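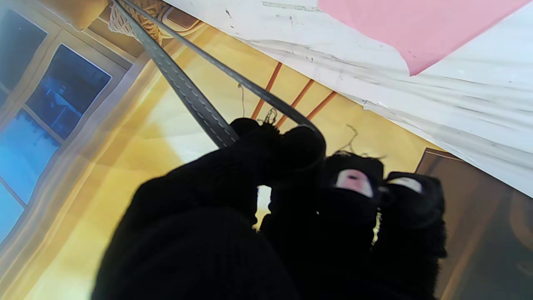

Gloved hands and strap handling: teleop or hand guiding?

Board: Bimanual manipulation > Demonstrations
Started 2019-11-19

plastow_bench
We are collecting demonstrations for a two-arm fabric task. Pick up a small gray piece with straps, stretch it between the hands, lay it flat. All demos so far are by remote control, with the operator wearing tracked gloves. We have 392 episodes and the policy trained on them is poor at the strap grasp. It closes early, or it closes on one band and misses the other. The robot hands wear black knit covers over the fingers, with the contact pads left showing.

Is anyone getting better strap grasps from hand guiding? I can put the arms in gravity compensation, but the fingers would still need a separate input.

torque_ripple
Hand guiding two arms with one person does not work well for cloth. You have two hands, and both are busy holding wrists. Who closes the fingers? We tried foot pedals on the Budska cell in March and dropped them after 4 sessions. The grasp timing was worse than teleop.

Your wrist view is the first thing I would look at. With four fingers bunched together around a dark gray strap, black knit takes up most of the lower half. The policy has very little to work with at the moment of contact. Try light covers.

fikre_user
Disagree on hand guiding. We split it between two people, one per arm, and used a trigger clamped to each forearm for the fingers. It is slow to set up, but the contact forces are much more natural, and the operators stop pulling the cloth too hard. With teleop and no force feedback, everyone overpulls.

torque_ripple
Two people per episode doubles your labor cost. You also get arms and shoulders in every fixed camera view, and none of them will be there at run time. Did you mask them?

fikre_user
We replayed the joint trajectories with no one in view and recorded the video on the replay. Rigid parts replay fine. Cloth does not always land the same way, so we threw out the bad ones. About 200 were left.

plastow_bench
Replay is an interesting idea, but I doubt it holds up for the strap. A few millimeters off and the finger lands beside the band.

For reference, the stretch phase, where teleop gives us no real trouble:
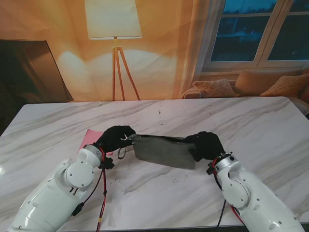 Fixed view, fabric held between both hands over the marble-pattern table.

quiet_encoder
Look at the top edge of the fabric. It is pulled taut, while the lower part hangs a bit lower on the right. If your success check only looks at hand spacing, it will pass episodes with very different tension. I would log motor current at the wrists and at least sort by it.

Also, there is a thin loop hanging from the left end, below the glove. Do you label which strap was grasped and where? If operators choose differently from one demo to the next, the policy averages the choices and closes in between. That sounds like your early close.

plastow_bench
No grasp label. Operators take whichever part of the strap is easiest to reach. I can fix the instruction and relabel the old set by hand.

Knit covers have to stay for now. Bare fingers slid on this material. Light gray yarn is possible.

torque_ripple
Light gray on a gray strap is the same problem again. Pick a color that is not in the cloth, the table or the backdrop. Your backdrop is orange and yellow, so green would do.

loopback7
Has anyone run this with the Tritley gloves? The thumb tracking on ours drifts, and the operators compensate by closing early. The policy then learns to close early. Check that before spending money on yarn.

fikre_user
We had drift on a different glove. Recalibrating between episodes fixed most of it. I still think you should collect a small hand-guided set for the grasp only and keep teleop for the stretch. Mixed sources train fine if you add a source flag.

quiet_encoder
Mixed sources have different speed profiles. Ours did not train fine until we resampled by path length. A flag alone was not enough.

plastow_bench
Plan for now: recalibrate before every episode, one fixed grasp point, green covers on the left hand only so I can compare. I am keeping teleop until I have those numbers. If the grasp is still bad at 1000 episodes, I will borrow a second person and try the forearm triggers.

torque_ripple
Change one thing at a time or the comparison tells you nothing. Glove calibration first.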